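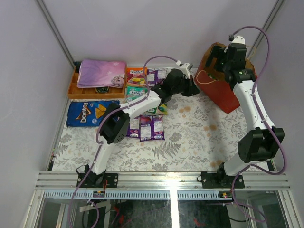 Schedule 2: The Red Bag

Operators at Grosargate are required to record thirty examples before handover. Each example shall begin with the snack packets on the cloth and the paper bag standing at the back.

Lindsay Lockyer had recorded seven. In the eighth she let the right arm rest inside the bag – longer than the task allowed – and did not press Stop.

The Budwood reviewer marked it as valid. By December the system paused there too, every time, before letting go.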